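**Bench notes - hand-held teaching, two grippers, one lunch box**

Quick one this time, deadline was yesterday. Some of you asked what we've been doing since February when the Remness job got pushed back. Short answer: lunch boxes. Teaching the arms to hold a clear plastic box with a green lid between two grippers, one each side, and not squash it or drop it. No joysticks, no code for the motion. You pick up the tool and do the job yourself, and the recording goes to training.
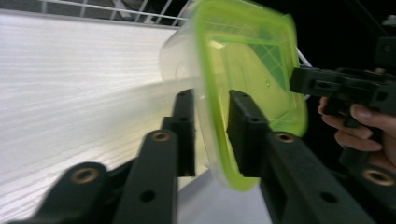 *Namix Desk*

Why two grippers on one small box? The Frota line wants containers passed across from one arm to the other and turned on the way. One gripper lets go too early, it's on the floor. Both pull, the lid pops. People sort this out with their hands without thinking. With a tool in each hand it takes most of a morning to get any good, and the first batch from every new person gets thrown out. Mine too. All 30 of them.

Count so far is 471 kept demos, target was 500 before we retrain. Close enough that we're going to start the job over the weekend anyway and top up after. The older set (1,021 clips, single gripper, mostly cups) stays in the mix for now. Might hurt, might help. We'll run it both ways and print whichever numbers come out.

Things that went wrong, in no order:

- Thin clear walls. The Dumier tracker likes edges and a see-through box doesn't give it many. The lid does most of the work.
- Going too fast. If you wouldn't hand a full cup of coffee over at that speed, slow down.
- Cables. Check yours is hanging free before you hit record, not after.
- Squeezing. You can't feel the box the way you would with fingers so everbody over-grips at first.

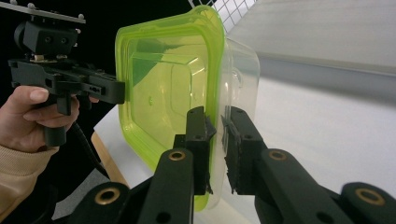

*Three-point hold: one finger on the lid rim from the side, two more from below.*

Remote control is still on the list. We tried it for the same handover and it was slow going, about twice as long per clip, and the delay makes people nervous so they stop and start. The policy then learns the stopping and starting. Fine for big moves, and we'll keep it for recovery clips where the arm is already stuck somewhere odd. For fine contact we're staying with hand tools.
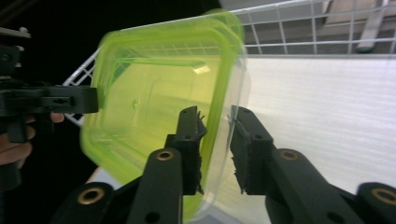 Finger pads are next, and I want opinions before we order. Smooth strip slides on shiny plastic, the toothed kind holds but might mark the lid. The fuzzy dark padding has a good grip on a thick rim, only look at the edge of it, fibers are already sticking out. Loose bits near food boxes won't get past Frota. If you have a pad you like send the part number, or just drop a pair in the tray by the door with a note on what its made of. Same goes for spare screws, we are short again.

Sign-up sheet for recording slots is by the kettle. Mornings are best. Bring a sweater, the room is freezing.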